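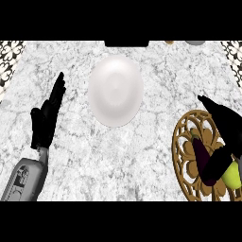
Last updated: Thursday, March 22, 2018

I've been meaning to write up what's going on at work for ages, and a few of you have asked, so let's have it. I do the cold prep at Clellus, which means platters, fruit, vegetables and anything else that goes out without meeting a flame. In December we started planning for a two-armed robot to share the bench with us, and I'm so pleased to be in the thick of it!

At the moment most of it happens on a screen. The system is called Sita, and it practises in a simulated kitchen, with a marble worktop, a big white oval plate and an eggplant and a pear (aubergine to me, but the software says eggplant and I've given up arguing) on a fancy gold trivet. It has a pair of black hands with proper fingers. The job we've been setting is to get the food from the trivet to the plate. That's all. I do it hundreds of times a week without a thought.

Well, I think about it now! I've had to explain how I pick up a pear, and I couldn't at first. You don't squeeze it. You sort of let it sit in your fingers. An aubergine is slippery and heavier at one end, so you go for the fat part and keep the stem out of the way. I wrote 11 pages of this stuff, and the people at Purau who look after the software read every word and came back with more questions. Which hand goes first? Does it matter which way round the plate is? (It does, if you're the one passing it over the counter.)

They've run the plate job 993 times so far, and I've sat through 57 of those from start to finish, usually with a cup of tea. I still lean towards the screen when a hand gets close to the fruit.

As for what changes for us, there are 26 of us across the two shifts and everyone has an opinion. The plan is for Sita to take the early plating, so the five o'clock start goes, and I can't tell you how happy that makes my knees. Tasting, trimming and deciding what's ripe stay with us. Two of the morning crew are moving over to the MacPherson site to learn how to set the arms up, on better money. A couple of others are worried about their hours, and I think they're right to ask. We've got a meeting about the new rota and I'll be bringing a list.

Next I'm writing up soft fruit. Raspberries! I've no idea where to begin, so if you handle them for a living, leave me a comment.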